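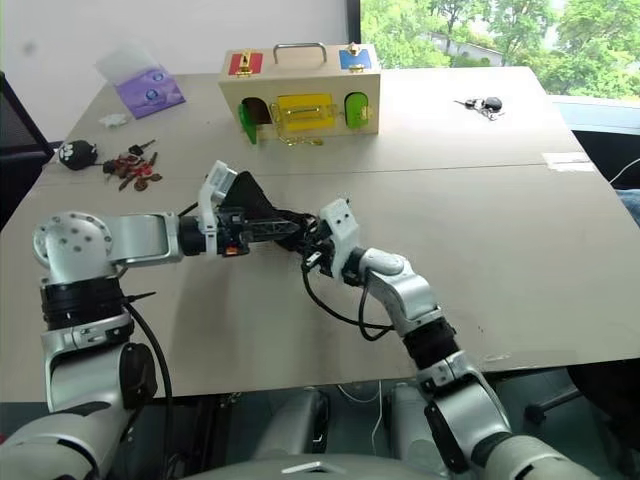

4 min read · 16 posts

1/ I have now read three sets of "good practice" for two-arm tabletop manipulation work, and I'd like to complain about all of them. Thread, because my coffee is still hot and the Starholm draft closes for comments at the end of March.

2/ Background for people who don't live in this stuff. Starholm is a voluntary guideline a few labs and small companies are trying to agree on. It covers how you set up a bench task, how you run it, and what you're allowed to claim afterward. Good idea. I signed up to review it. I am less cheerful now.

3/ The task in the photo is the kind of thing it's meant for. A wooden lock box with little doors, a slide bolt, latches, a hook. Keys on the table. Two arms. Simple enough to explain to your aunt, and a pain to do well.

4/ First gripe. Section 2 says the workspace should be "clear of items not relevant to the task." Fine. Who decides what's relevant? There's a pile of keys on that table, a car fob on a ring over on the right, a purple pouch, and a black pom-pom keychain with a paw print. Under one reading half of that has to go. Under another it's all part of the test.

5/ I asked this in the review call. The answer was "the operator should use judgment." If the operator's judgment settles it then you don't have a rule, you have a mood. Write down what's on the table before the run, give each thing a label (target, distractor, leftover), and publish the list. Takes two minutes.

6/ And I do mean everything. Scraps too. There's a little crumpled piece of white paper at the back of that table, and I'd want it on the list under "leftover." A vision system doesn't know you consider it beneath notice.

7/ Second gripe, starting state. The draft wants "a consistent initial configuration." Look at the box. One green door is standing open and the other is closed. Is that a start, a middle or an end? You can't tell from a picture and neither can whoever scores it six months later. A run with one door already open is a different run.

8/ Kazimiera Kubiak suggested a reference photo plus a written state line for each door and fastener: open, closed, hooked, bolted. I'd back that. The draft authors called it "burdensome." These are people who wrote an eleven-line paragraph on file naming.

9/ Third gripe, and it's the one I get emails about. Keep-out distance. Section 8 gives a single number for how close a person may stand while the arms are powered: 700 mm from the table edge. One number, any arm, any speed, any payload. Where did it come from? I asked twice. It was copied from Fliven's internal checklist, which was written for one bench in one room with one arm on it.

10/ Two arms with their grippers nearly touching over the middle of a table is a different problem from one arm picking up blocks. They can hit each other. Anything one arm is holding can get levered by the other. A distance from the table edge tells you nothing about that, and Section 8 has no line at all on the gap between the grippers.

11/ Then there's where you measure from. Chairs. The draft assumes an edge that people stand behind. Real benches have chairs pulled up to them – there's one on the left in the photo, partly behind the table, and another low on the right. Do chairs count as occupied positions? Only if somebody is sitting? The draft doesn't contain the word "chair." I searched.

12/ Cables. Section 6: "cabling should be managed." By whom, into what? Both arms up there have a black cable hanging in a loop, and the one on the right sags out over the table. Maybe that slack is needed for the wrist to turn. I don't know, and my point is that the guideline wouldn't help me find out. Say how low a loop may hang over the work surface at full reach. Say who checks it. A sentence with "managed" in it can be passed by anyone.

13/ Someone will reply that indicator lights are covered. They sort of are. "Status indicators shall be visible to personnel." There's a small orange light on the underside of the left gripper. What does orange mean? Wojciech Bielecka put together a table for the working group, and across the gear members own, orange covers ready, paused, fault and "firmware being weird." No shared meaning, so being visible buys you very little. Ask for a printed legend taped to the bench. It costs one sheet of paper.

14/ To be fair, I went looking for things I like. The reporting rule is good: you give all attempts, including the ones you gave up on, and you can't quote a best run on its own. Wiesława Szewczyk fought for that and I hope it survives. The minimum is 12 attempts per condition. I'd go higher, but I've seen papers with fewer and a very confident title.

15/ What I don't buy is the badge. Stikik wants a "Starholm aligned" mark that you award yourself after filling in a form. No visit, no spot check, no one reading the form. I've watched that happen with two other schemes and within a year the badge was on the slide and the form was in a drawer. Either someone looks at your bench or drop the badge and call it advice. Advice is fine! I like advice.

16/ My comments go in tonight: an item list, a written start state, a gripper-to-gripper rule, a number for cable slack, a legend for lights, no badge. If you run two-arm benches and disagree on the keep-out number, send me yours and how you got it. Aniela Żak is collecting them in one sheet and will take photos too, messy ones included.

Replying to myself: yes, I know the Pongsiri guide already has an item list. It's in an appendix marked optional. Also several of you asked about tape on the table. The draft says boundary marks are "recommended" and doesn't say what they bound. I've got a strip of white tape at the right edge in that photo and Section 2 would let me claim it means anything I like.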